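16/01/2021
Food-safe oil finish, second round

Rawiri sent over the Delden leaflet again with the drying claim underlined. It says "fully cured in 6 hours". I still don't believe it, and I said so last time with the Orneck oil, which made nearly the same promise and left fingerprints the next morning.

Setup as before. Offcuts from the maple batch, sanded to the same grit, one coat wiped on with a cotton rag, left ten minutes, wiped back. Three finishes: Delden, Orneck, and the plain mineral oil we've been using since March. One bare piece as control. Everything on the rack by the back wall, away from the heater this time. Last round the end piece was practically sitting on it, so I'm ignoring those numbers and I wish Cristóvão would stop quoting them.

Weights before and after went in the blue book. The Delden piece started at 146 g and the Orneck piece at 177 g, so they are not the same size, and comparing raw gain between them tells us nothing. Per area or don't bother. I've asked for matched blanks twice.

Tissue test at 6 hours:
Delden – faint mark, smell still strong
Orneck – clear mark
Mineral oil – clear mark, as you'd expect, it never cures
Bare – nothing

So Delden is the better of the two, fine. A faint mark is still a mark. "Dry to the touch on a warm day" might be a fair claim. "Cured" is something else, and I'd want several weeks before I put lemon juice or a wet knife on it.

Water drops next. Left 2 on each piece for an hour under a glass. Bare wood raised its grain straight away. Delden and Orneck both beaded and I couldn't tell them apart with my eyes shut or open. Rawiri Hoani thinks Delden beads higher. He also knew which piece was which when he looked, so that doesn't count for much. Next time somebody else labels them underneath.

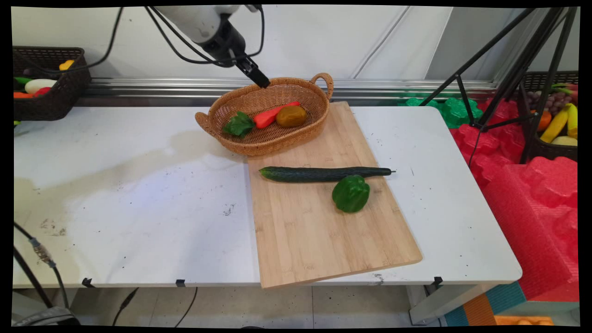
The other thing that bothers me is bamboo. The leaflet says "all woods and bamboo" with no separate instructions, and bamboo boards are mostly glue lines and hard strips that hardly take oil. I'd guess most of the coat just sits on top and washes off. Cardoso say their oil needs thinning for the first coat on bamboo, which at least sounds like they tried it.

To do:
Matched blanks, same board, same end of the board
Bamboo pieces, first coat thinned and not thinned
Repeat tissue test daily until there's no mark
Ask Bistix if they have a data sheet or only the brochure
Cristóvão Barros to move the rack thermometer back where it was

Rags are in the water bucket outside. Please leave them there.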